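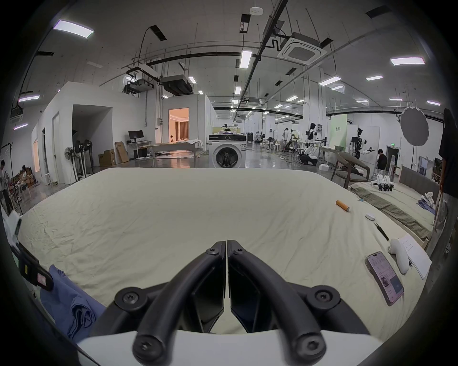 Arnaldo Vieira

Bon, fil un peu long sur les pinces à main. Ça fait des semaines qu'on me demande laquelle prendre entre la Druvska et la Pletent, et je réponds « ça dépend » à tout le monde. Je vais essayer de faire mieux !

Le contexte pour ceux qui débarquent : on enregistre des gestes de maison (plier, ranger, tirer un drap, charger du linge) avec une pince tenue à la main, et on s'en sert ensuite pour entraîner les bras. Donc des lits, une machine à laver, des vêtements en boule. Mon bureau ressemble de moins en moins à un bureau.

En juillet on a fait 266 prises avec chaque modèle, mêmes tâches, mêmes opérateurs : Catarina Salgado et moi. Catarina a de petites mains et moi de grosses paluches, ça compte plus que je ne croyais.

Premier point, les doigts. Sur le tissu, tout se joue au bout. Des doigts courbes qui se rejoignent en V attrapent très bien un pli de drap, par contre pour décoller un t-shirt à plat c'est la galère, il faut pincer en biais et ramener vers soi.

Les vis aussi, tiens. Tête étoile partout, très bien, mais celles des extrémités se desserrent chez moi au bout d'une journée de pliage. Une goutte de frein-filet et on n'en parle plus. Le support de Druvska m'a dit de resserrer « régulièrement ». Merci.

La Pletent ferme plus doucement, avec une vraie progressivité au début de la course. La Druvska est plus sèche. Pour une chaussette je préfère la Pletent, pour le hublot d'un lave-linge la Druvska, sans hésiter.

L'autonomie maintenant. J'ai deux jeux d'accus, des 3 000 mAh et des 4 000 mAh. Les gros tiennent la matinée complète, les petits me lâchent toujours au milieu d'une série. Et non, le poids en plus ne se sent pas, j'ai fait le test sans regarder lequel était dedans.

L'appli sur téléphone : correcte. La liste des prises se charge vite, les vignettes aident à retrouver celle qu'on a ratée. Ce qui m'énerve c'est qu'on ne peut pas renommer une tâche après coup. J'ai donc une série entière qui s'appelle « drap test test 2 » et qui s'appellera comme ça jusqu'à la fin des temps.

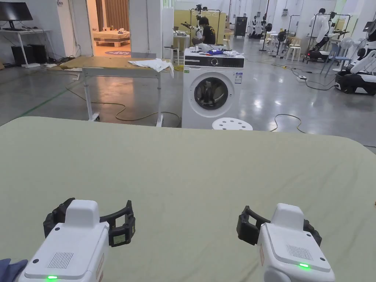
Passons au travail à deux mains, parce que c'est là que l'écart se creuse. Une pince dans chaque main, il faut que les deux horloges soient calées, sinon la main gauche lâche le tissu avant que la droite l'ait pris et la prise part à la poubelle.

Ma routine : je pose les deux sur la table, j'attends les voyants, je ferme les deux en même temps, et seulement après je démarre. Ce petit claquement de départ sert de repère pour recaler les flux au montage. C'est Jarmo Honkanen qui m'a appris ça et je ne m'en passe plus.

Côté caméras, j'ai essayé avec et sans vue de tête en plus des vues de poignet. Avec le poignet seul, dès que le drap remonte devant l'objectif on ne voit plus rien - et un drap, ça remonte tout le temps. Je garde donc la vue de tête pour tout ce qui est grand et mou. Pour les petits objets sur table, je la coupe, ça allège les fichiers.

Le contrôleur Valico, j'en ai parlé dans un autre fil. Je n'ai pas changé d'avis : très bon pour piloter un bras à distance, fatigant pour collecter. Avec la pince en main on sent le tissu qui résiste, avec la manette on devine.

Donc si vous débutez et que vous faites surtout du textile : Pletent. Si vous ouvrez des portes et tournez des boutons : Druvska. Si vous faites les deux, achetez la Pletent et changez les bouts de doigts, j'imprime les miens en TPU et le fichier est sur demande.

Prochain essai : le panier à linge plein, à deux mains, en marchant. Catarina dit que je vais tout renverser. On verra !

Commentaires

Vasco Morais : Même souci avec les vis. Frein-filet moyen, surtout pas le fort, j'ai foiré une empreinte comme ça.

Tomás Magalhães : Je veux bien le fichier des bouts en TPU ! Tu imprimes en quelle dureté ?

Arnaldo Vieira : @Tomás 95A, et je ponce un peu l'intérieur. Je t'envoie ça ce soir.

Leitão : et pour la vaisselle, tu prendrais laquelle ?

Classé dans : Robotique, Pinces et préhenseurs, Essais

Accueil | Fils | Essais | À propos | Contact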